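Small cups with lids for one portion of sauce or dressing, which ones stay closed?

**Tallosance**

Hello to all. I bring my lunch to work and I want to carry the dressing separately. I have bought small white cups with lid, they come in a pack of 40. They are short, much smaller than my usual mug.
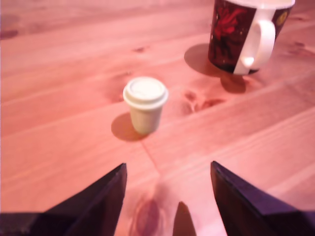
My doubt is the lid. When I press it, it sits well, but in the bag I don't trust it. Do you use these cups for liquids, or only for dry things like nuts?

### Replies

**Cao**

I use similar ones since November. Fill them only until three quarters and press the rim all the way around with the thumb, also on the side where you think it is already closed. I keep mine standing inside the lunch box, between the bread and the wall. With oil I had one small leak, with yogurt never.

**Skalo**

just buy a jar

**Cotuvov**

A jar is heavy for so little dressing. Try one cup with water first, upside down in the sink for the night. If it is still full in the morning, you can trust the others from the same pack a bit more.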